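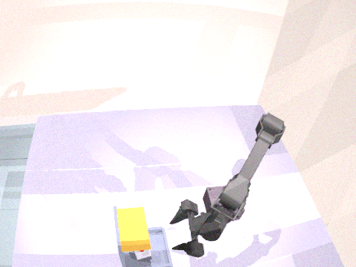 In praise of the slow library

My local library in Brundton closes at 4 in the afternoon, and for years I held this against it. I'd rush over from work with a bag of overdue novels and find the lights off and the returns slot jammed again. Then I dropped to shorter days last May, started turning up after lunch like a retired person, and fell in love with the place.

What I love is how little it hurries me. There are 3,000 books, give or take whatever is sitting under people's beds, and they're shelved by someone with firm private views on what counts as history. I went in for a guide to pruning citrus and came home with a life of a lighthouse keeper, a Hungarian cookbook and a very strange paperback about eels. (The lemon tree is still a mess, but I can tell you a fair bit about eels!)

The council would now like to move us over to Paravby, where you search from your phone and collect your order from a locker. I've tried it and it works perfectly well. My neighbour Krishnamoorthy Venkataraman has bad knees and thinks it's marvellous, and I wouldn't want to take it away from him for anything. But a locker gives you what you asked for, and half the time I have no idea what to ask for until I'm standing in front of it with my head tilted sideways.

There's the company as well. On a wet afternoon you'll find kids doing their maths homework, a bloke reading every newspaper in order, and two women who have been working on the same jigsaw since I started going. We hardly speak, apart from a nod and the odd whispered argument over the heater, and I still come home feeling I've been out among people.

So keep the lockers, by all means, and put in 20 more if they're popular – but leave the doors open too, and the chairs where they are. An extra hour in the evening would be lovely, if anyone at the council is reading.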